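Sorting cells: one part type per bin, or mixed?

cotlow_bench
Monday, July 13, 2020
Our Fedden rules say one part type per bin, label on the outer wall.

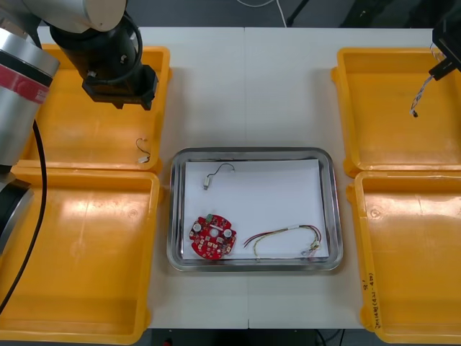
I'd add that wires get picked before boards. Speed limit is 70 mm/s near the tray.

Reply
Disagree on order. Boards first, or a harness drags across them. Stripped ends should be capped too.

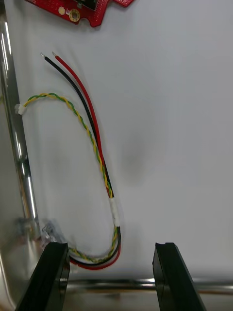 dodix_tech

Handwritten marker is fine for labels. We redo ours every 14 days.

cotlow_bench
Paper liner in the tray, always. 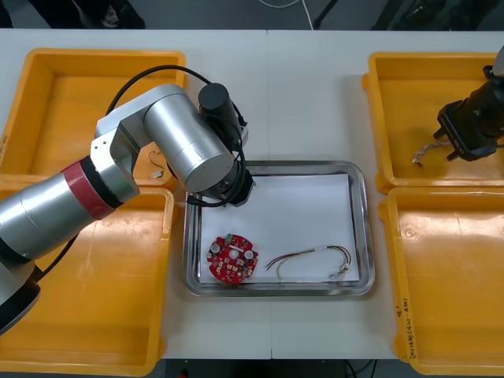 I still want wires first. We ran it that way in April.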